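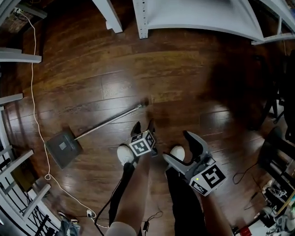 A reader in Flutville wants to know how the people who cook for a wedding make sure all the food is hot at the same time, when her mum can't even manage it with Sunday lunch for six.

It is a fair question. Cooking for a big party is a different job from cooking at home, and it starts a long time before anyone sits down.

What is a caterer?

A caterer is a person or a firm that makes food for an event. The event might be a wedding, a birthday, a school fair or a big meeting. A restaurant waits for people to come in through the door. A caterer usually takes the food to the people, and often the plates, forks, glasses and tablecloths as well.

How do they know how much to make?

They ask for a guest list. Say a couple is getting married in September and 100 people are coming. The caterer needs to know how many are grown-ups, how many are children, and who can't eat certain things. Some people are vegetarian. Some have an allergy, which means a food such as nuts, milk or eggs can make them ill.

Then comes the adding up. At Cuypers, a catering firm in Flutville, the cooks work in grams. If each guest is going to have 2 small potatoes, that is 200 potatoes. They always order a few more, as some will be bad in the middle.

The biggest party Cuypers has cooked for was the opening of the new ferry hall at Purau. The firm was told to expect 852 guests, and it made 875 meals. The extra ones were for the band, the drivers and anyone who dropped a plate.

What happens the day before?

A lot of chopping. Carrots, onions and herbs are cut up and put into boxes with lids. Each box has a label with the name of the food and the day it was made. Sauces are cooked, cooled quickly and put in a very cold fridge. Cakes are baked, but the cream goes on later.

Meat and fish stay in their own part of the fridge, on the lowest shelf, so that nothing can drip on the salad.

So how does it all stay hot?

Now we can get to the question. Caterers use a hot box. It looks a bit like a cupboard on wheels, with thick walls that keep the heat in — the same idea as a flask of soup. Some hot boxes can be plugged in when they get to the party.

The cooks also work backwards. If dinner is at six o'clock, they write down six o'clock at the bottom of a sheet of paper. Above it they write the time the plates must be filled, then the time the meat must come out of the oven, then the time it must go in. The thing that takes longest goes first. Green beans only need a few minutes, so they go last.

Plates are warmed too. Hot food on a cold plate soon goes cold.

When it is time to serve, the cooks stand in a line. One puts on the meat, the next the potatoes, the next the beans, and the last one wipes the edge of the plate with a clean cloth. This is called plating up. The waiters carry the plates out one table at a time.

What about the leftovers?

Food that has been out on a table for hours has to be thrown away. Food that has stayed in the fridge can often be kept and eaten the next day.

Try it yourself

Plan a tea for your family. Choose a time to eat and work backwards, the way the cooks do. Ask a grown-up to help with the oven and the knives.

Words to know

Allergy — when a food makes your body react badly
Guest list — the names of everyone who is invited
Hot box — a cupboard with thick walls that keeps food hot
Plating up — putting the food on the plates

Written for the Ester children's pages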